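Sort It Later: notes for the April session
Speaker: Tahmineh Nouri
Running time 30 minutes, questions after. Handout goes round at the start. Slides are numbered in the packet, so people can follow on paper if the projector sulks again.

OPENING (no slide)

Say good morning, thank Tharindu for the room and the coffee. Ask for hands: who has blocks at home, at a school, at a library, at a waiting room? Then ask who sorts them. Fewer hands. Then ask who sorts them by color. Wait.

My position, so they can start disagreeing early: I think most sorting of toy blocks is done for the adults. I think sorting by color is the weakest kind. And I don't believe half of what gets claimed for it. I've been asked to give this talk three times by people who assumed I was in favor.

Go easy here. Some of them sell bins.

WHERE THE COLOR RULE COMES FROM

I went looking for a source. The Sterko catalog says color sorting "builds early order." No reference. The Sturkanent teacher booklet says the same thing in different words and refers the reader to the Sterko catalog. That is the whole trail as far as I could follow it. If anyone in the room has an actual study, please see me at the break, I mean it.

What I do believe: small children like putting red things with red things. They like it for a while. Whether it does anything for them past that, I can't tell you, and I don't think the booklet can either.
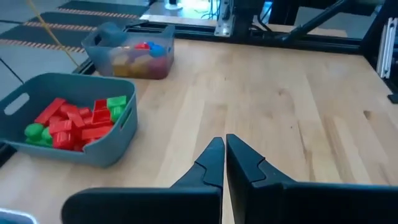 p. 4

A mostly red bin. Let them look at it before talking.

Ask the room: is this sorted? Somebody always says yes. Then somebody says no, there's green in it. Let those two go at it for a minute. It's the best part of the talk and I don't have to do anything.

My own answer is that a bin of red with four green pieces in it is as sorted as a bin ever gets in real life, and that anyone who spends time fishing out the four green ones should ask what they're getting for their trouble. The bigger problem is one the color rule can't see. You have long bars, little cubes and arch shapes all in together. A kid who wants a long bar has to dig. A kid who wants a red one just reaches in. Now, which of those does a kid building a bridge want?

I've watched a lot of building. The request is "I need a long one." It's hardly ever "I need a red one," unless it's a fire truck. Pause for the fire truck objection. There is always a fire truck objection. Concede it.

THE PART WITH NUMBERS (keep short)

We did one count, at the Jayawardena play center, with Tharindu Hettiarachchi keeping the tally. One afternoon's requests, anything a child said out loud about a piece they wanted. We got 63 requests. Size or shape came first, by a lot. Don't give a percentage, they'll write it down and it will turn up in a catalog.

Say plainly what's wrong with it: one afternoon, one place, one person with a clipboard, and I already knew what I wanted to find. Kids who wanted a color may simply have picked it up without asking, precisely because color is easy to see. That second point is a good one and it goes against me. Say it anyway. If I skip it Tharindu will bring it up from the back.

The full block inventory there was 977 pieces on paper. I have no idea whether it still is. Blocks leave in pockets.

DUMPING

Change of pace. Drink water.

Every storage system I've been shown is designed for the moment when everything is in it. The brochure photo is always the full shelf. What I care about is the other state, the one the blocks spend most of the day in, which is out on the table.

Tell the Wiltent story here if time allows: the stacking tower with twelve drawers, one type of block per drawer, almost 600 dollars. By the second week the children had emptied two drawers onto the floor and were working from the floor. The adults were still filling the other ten. Nothing wrong with the drawers. Very well made drawers.

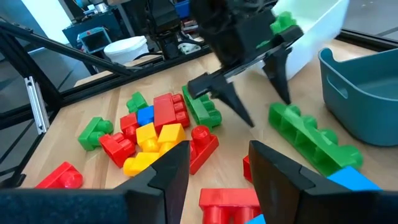
WHAT A MESSY TABLE IS GOOD FOR

Red, green, yellow and blue all over the place. Start with what you can pick out at a glance. I see a long green block with a row of studs. I see green standing upright toward the center and a big red one in the pile, two rows of studs. I also see a small blue one tucked down among the reds, and that's the piece that gets lost. Small plus buried. Its color doesn't save it.

So the case for the mess is that everything is spread out and mostly showing. The case against is the small blue one. Both are true. I'd ask people to stop talking as though a scattered table were a failure to tidy. It's a way of looking through your stock. Carpenters do it. My mother did it with buttons, on a tray.

Do NOT get into buttons. Last time I lost five minutes to buttons.

Points to make, any order:

Spreading works on a table and works badly on a rug. On a rug things get knelt on.

Upright pieces get seen first. I can't prove that. I just notice my own eye going there.

A heap in the middle of the table is a bin without walls. If you're going to have a heap you may as well have the bin.

Pieces left snapped together count as one piece for the purposes of finding anything. They also won't go where you want them at pack-up. Take them apart or don't, but decide.

PACK-UP TIME

This is where I expect an argument from the people who run groups, and fair enough, they're the ones doing it. The usual line is that color bins make pack-up faster. Maybe. Calling out "all the blues!" is easy to understand and children will run for it. I've done it myself. It's a decent game — and a game is what it is. It doesn't follow that the blues must live in their own bin until tomorrow.

Try one big bin and one small one. Everything that fits in a fist goes in the small one. That's the entire system and it takes no labels. I'm not sure it's better. I'm sure it's cheaper, and I'm sure a substitute can run it without a printed sheet.

There's also the half-and-half approach, where each color gets its own strip or stack inside a single container. It looks wonderful. I distrust it for that reason. 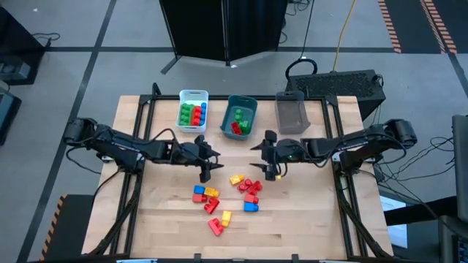

I'd also like to know how long it takes to get a basket to that condition, with blocks fitted together in columns, and how long it lasts after the first hand goes in. My guess for the second is very short. If you enjoy doing it, do it, the way some people enjoy folding fitted sheets. Put it down as your hobby and leave it off the list of things the children are learning.

And a plain bin next to it with green and a stray red in the corner will be used exactly as much. Possibly more. There's a thing that happens where children won't touch a display that looks finished. They ask if they're allowed. I've heard it at three different centers, and it bothers me every time, blocks being something you have to ask about.

Keep a container empty, by the way. Whatever system you pick. It's the one piece of advice I'll give without hedging. When a building gets carried off, or somebody wants to save six particular pieces until after lunch, the empty one is where they go. Sturkanent sells theirs in fours and everybody fills all four.

IF TIME IS SHORT
Cut the drawers. Cut the fitted sheets. Keep the fire truck.

QUESTIONS I USUALLY GET

What about children who really do want it by color? Then let them sort it by color. My quarrel is with grown-ups doing it at six in the evening.

Doesn't sorting teach math? Grouping things is a start on something, sure. So is grouping by length, and there you get longer and shorter thrown in. If math is the reason, color seems an odd first pick.

Clear bins or solid? I go back and forth. Semi-clear ones let you see there's something in there, and not a lot else. Try one before buying ten.

Lids? No.

How often do you wash them? Ask Tharindu, he has a chart.

Leave the last slide up while they get coffee. Collect the handouts, we're short.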